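Home | What we do | Our tables | Prices | Join the list | Contact

About Avomus

We use cookies to remember whether you have seen this notice. Carry on reading and we will take it that you don't mind. Accept | Settings

Most firms that offer to sort out your home begin by selling you something to put your things in. We have been suspicious of that for as long as we have been in business. A house with too many bowls in it does not need a set of matching boxes, and a person who can't find a plate is unlikely to be helped by a labelling machine.

Avomus helps people decide what to do with the crockery, pans and general table stuff that has built up over the years. We do kitchens and dining rooms. We don't do lofts, garages or wardrobes, and we have stopped saying yes to sheds.

It was set up by Fatima Venter and Wian Mtshali, who met while working for a removals company and had both wrapped a great many dishes that plainly hadn't been used between one move and the next. Fatima still thinks people should be charged by the plate. Wian has talked her out of it so far.

What we do at a visit

We clear a table, lay a cloth on it and bring the dishes out where they can be looked at. That's more or less the method. We've been on courses where this sort of thing was given a name and a diagram, and we came away no better at it.

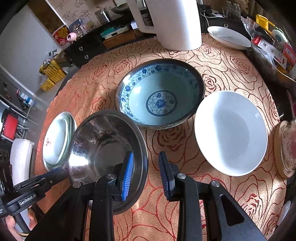

Steel, white and blue-and-white bowls out on the rose cloth.

A cupboard hides how many of a thing you own and what state it is in. A blue flowered bowl with a worn rim looks very different in daylight from how it looked at the back of a shelf, and you may like it more or less for that. We have no view on which. We do have a view on stacks of plates that nobody can lift down without help, and you will hear it.

The questions we ask are dull ones. When did you last eat out of this? Would you mind if it broke? Does it go in the cupboard you want it to go in, or only in the one where it has always been? We don't ask whether it brings you happiness. Nobuhle Cele, who runs most of our visits, tried that for a while and found that people simply said yes to everything, including a cracked gravy boat.

Things we won't promise

We won't promise a calmer life. We've read the claims made by others in our line, and we would like to see how they were measured. What we can say is that you'll know what you've got, and that the bowls you use every day will be at the front.

We also won't tell you that less is always better. A family that cooks for a crowd twice a year needs big serving plates, and throwing them out in June to buy more in December is a waste of money. If you want to keep an oval plate because the square green tray sits nicely in it, that seems a perfectly good reason to us.
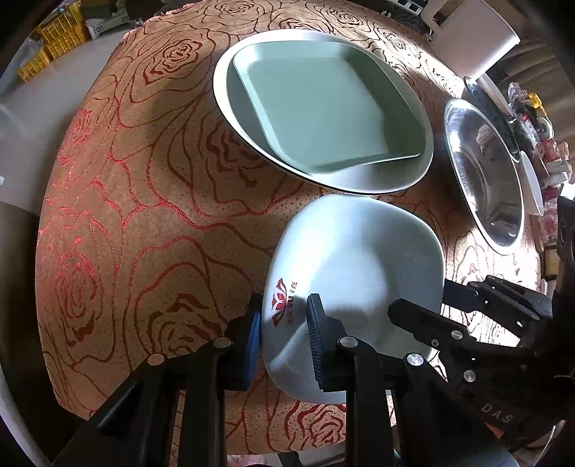

The people

Siyabonga Naidoo answers the phone and keeps the diary. He's the one to talk to if you want to know whether you need us, and he quite often says no. Karabo Fourie looks after the things people part with, most of which go to Mthembu, the second-hand shop two doors down from our office. We take no cut from the sales. We were offered one and didn't like what it might do to our advice.

Between them, our 4 visiting staff have worked in 742 kitchens. We're a bit wary of that figure ourselves, as it includes return visits, and a return visit might just mean we didn't do it properly the first time. 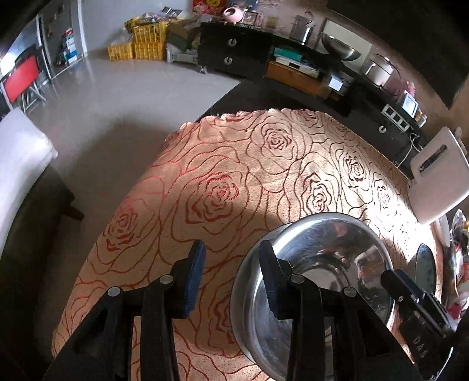

We are asked fairly often why we don't sell storage. Jorholm and Gevico have both sent us their catalogues, and some of what's in them is well made. Our trouble is that a sorting firm with a shelf of boxes to shift will find that every customer needs boxes. Most homes have the furniture already. A long low cabinet with drawers and an open shelf, like the black one behind the table, will take a good deal of tableware if you are willing to have an argument about the folders and books. We would have that argument before we spent any money.

What it costs

A first visit is £50 and lasts 2 hours. If we think a second one would be padding, we'll say so and leave you to get on with it. There's no monthly plan. Please have the table clear before we arrive, and tell Siyabonga beforehand if anything is on loan from a relative.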